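4. How households keep, date and pass along their eggs

4.1 Where the eggs live

We had expected the question of where eggs are kept to be the dull one. It sat near the front of the questionnaire as a kind of warm-up, something a person could answer while the coffee was still brewing, and we gave it one line and a row of boxes to check. Of the 400 forms that went out to homes in Rarkville and Stoddale, 363 came back filled in, and on a great many of them the writing had run out of that one line, down the margin and over onto the back of the page. People have feelings about where an egg ought to live, and we are grateful that they took the time to tell us.

The two towns share a school district and a weekly paper, but they differ in how their eggs arrive. Rarkville has a full-size grocery store and most of its households buy eggs there, already washed and chilled. Stoddale lies up the valley road, and a good share of its households either keep hens or live within a short walk of someone who does. Eggs that come over the fence have often not been washed, and they come in whatever was handy - a mixing bowl, a coat pocket, a carton that has been around the neighborhood so many times that the lid no longer shuts.

In Rarkville the refrigerator was the usual answer, and the only real disagreement was over the door. Those who used the rack in the door said it was made for the purpose and they saw no reason to argue with it. Those who didn't told us the door gets opened all day long, and that eggs do better at the back of a middle shelf. In Stoddale the answers were far more mixed. A bowl on the counter was common, as was a cool pantry or a back porch, and several households kept two supplies side by side, store eggs in the refrigerator and neighbors' eggs out on the counter, with the two never mixed.
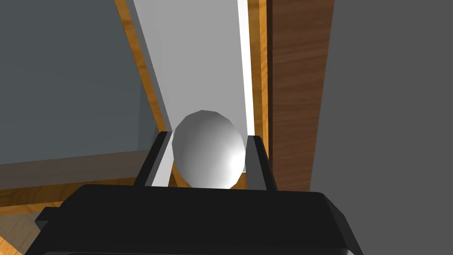 My mother would have been ashamed to serve a cold egg, and I still take mine out the night before I bake, one Stoddale respondent wrote along the bottom of the form, adding that her own daughters put everything straight into the refrigerator and that their cakes rise perfectly well. We heard versions of this from both towns. Room temperature was spoken of mainly as a matter of baking, and only now and then as a matter of safety, even though safety was the word we had used in the question.

Looking back, that wording was a mistake on our part. By asking people where they kept eggs "to keep them safe," we had nudged them toward an answer they may have thought we wanted. In the 11 longer interviews that followed in May we dropped the phrase altogether and simply asked to hear about the last time eggs had come into the house. It was a much better question. People told us who had brought them, what had been cooked that evening, and where the rest had gone, and the matter of storage came up by itself.

4.2 Knowing how old an egg is

A carton from the store has a date on the end of it. An egg from next door has nothing on it at all, and so the households that relied on neighbors had worked out their own ways to keep track. The simplest was to write on the shell with a soft pencil. Others turned the carton so that the oldest eggs were always on the left, or kept one bowl for this week and one for last. These systems worked very well for the person who had set them up and not nearly so well for anybody else in the house. One of our favorite stories came from a home where the left-hand rule and a right-hand rule had been in use together for years, by a husband and wife who had each assumed the other was doing it the same way.

The float test came up again and again. Readers who grew up with it will need no explanation, but for those who didn't, the egg is lowered into a bowl or glass of cool water. A fresh one lies flat on the bottom, an older one begins to stand on end, and one that has lost a good deal of moisture through the shell will rise to the surface. Most of the people we talked with had learned it from a parent or grandparent, and they were fond of it in the way one is fond of any small kitchen trick. They did not agree on what to do with the results. To some, an egg standing on end was just right for boiling, as it would peel more easily. To others it was already on its way to the compost.

We should be careful here. The float test tells a cook something about age, as the air pocket at the wide end grows while the egg sits. It does not tell the cook whether the egg is sound, and an egg that sinks can still have something the matter with it. A fair number of answers ran the two ideas together. When we raised this in the interviews, the reply was nearly always that one cracks the egg into a cup first and has a good look and a sniff, and that the water is just for sorting. The cup seemed to be so ordinary a step that people hadn't thought to put it down on the form.

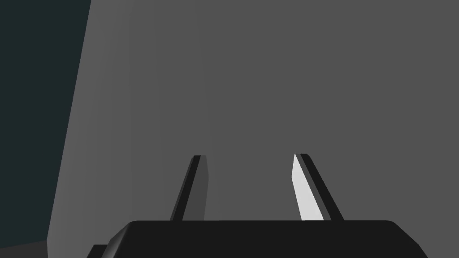
Figure 3. Gripper and gray surface.

The pencil dates deserve a further word. In the homes where shells were marked, the person who wrote the date was usually the person who collected the eggs, and the person who read it was usually the one who cooked. Where these were one and the same, marking tended to fall away after a season or so. Where they were different people, it went on for years, and the marks grew into something like a household shorthand. We were shown initials for the hen, a small cross for a shell that felt thin, and in one kitchen a tiny drawn cake, which meant that the egg was spoken for. It would be a stretch to call this record keeping, but it does some of the same work.

4.3 Giving eggs away

Hens do not lay to suit the household. In late spring there are too many eggs and by the dark end of the year there are hardly any, and a family that keeps birds has to do something with the difference. Almost all of the keepers in our sample gave eggs away in the good months. Very few sold them, and those who did were shy about it, setting out a jar for coins and then making a point of not looking at what was in the jar.

What came back was harder to put a figure to, and we gave up trying fairly early. A dozen eggs might be answered with a bag of tomatoes in August, or with a ride to the clinic, or with nothing more than the empty carton. The carton mattered a great deal. In Stoddale, failing to return one was treated as a real lapse in manners, more so than failing to offer anything for the eggs themselves, and more than one interview warmed up considerably once the subject of unreturned cartons had been opened.

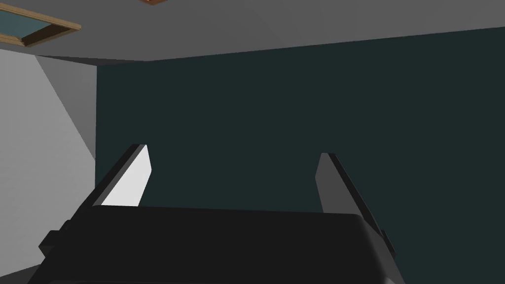 In Rarkville, by contrast, gifts of eggs were occasional and a bit more formal. They tended to come from a coworker or a relative out in the country, and the person who received them was likely to send a thank-you message and to feel that the matter was then closed. The cartons were mostly recycled. A few Rarkville households told us they felt uneasy about eggs that had not come from a store, and had quietly passed them on to someone else, who we suspect may have been glad to get them.

We had supposed that this unease would be strongest in homes with small children. The forms did not bear us out. It was most often voiced by people living alone, who said they cooked eggs seldom and couldn't be sure of using up a dozen in good time. Their worry had less to do with where the eggs came from than with how long they would be sitting. Several said they would have been happy with three or four, if only there were a polite way of asking for so few. One keeper, hearing this, laughed and said she had been filling every carton to the brim for fear of seeming stingy.

4.4 Some limits of the present section

The two towns are small and close together, and we would not want anyone to read our pages as an account of how eggs are kept everywhere. Washing rules and store habits differ a great deal from one country to the next. We also leaned on what people told us. We saw a good many kitchens in the course of the interviews and were fed in most of them, but we did not go through anyone's refrigerator, and a person who says the eggs go on the middle shelf may well have a few in the door. 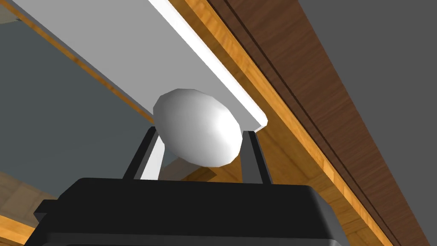 Chatzigeorgiou
Lead author, Pevby Household Food Study

There is also the matter of season. The forms went out while the hens were laying well, and the counters in Stoddale were full. Had we written in December we would surely have heard less about giving and more about doing without, and perhaps more about freezing, water glass and the other older ways of carrying eggs over to the lean months. Two or three of the longer answers touched on these, always in the past tense and always in connection with a grandmother's cellar. We did not follow them up as we should have.

Lastly, the form asked for one person's answers on behalf of a whole household. The story of the left-hand and right-hand rules came out only because both parties happened to be sitting at the table, and there may be plenty more like it that we missed. In the next round we plan to send two forms to each address, with a note asking that they be filled in separately, and to leave a good deal more room in the margins.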